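December, evening

Up before seven and the kitchen was cold, so I did the ironing first to warm the place up. Maureen Kershaw rang at nine about the curtains for the hall at Wircombe. She wants them before the carol evening. I said I would do what I could.

After that I got down to the green cloth.

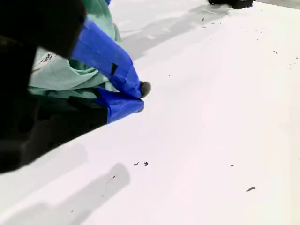
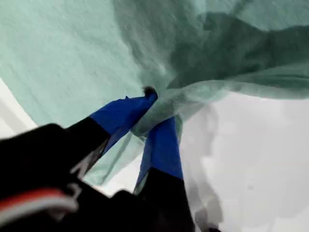
The green cloth, bunched up, both times.

It is thinner than I thought from the shop. It creases as soon as it is picked up and the folds go much darker than the flat parts, nearly blue. Shirley Wragg says it will do for lining and nothing else. I think she is right. It won't hang well on its own.

Paid the Rowbotham bill, 336 pounds, more than last year. Dean Wainwright came by for the ladder and stopped for tea. His father Gareth is home again and eating properly. Dean says he is already complaining about the stairs, so he must be on the mend.

Lunch was soup and the end of the loaf. Walked to the post office at 2 and got soaked coming back past the allotments. Dennis Haslam has taken his shed down and left the door leaning on the fence. Hung my coat over the bath.

Spent the rest of the afternoon looking for the good scissors. They were in the button drawer. Cut a strip off an old pillowcase to try the hem on, then unpicked it as the stitches were too long. Will try again with the finer needle.

Need: white thread, pins, milk, stamps, something for Shirley's birthday.

Rain still going at ten. Bed.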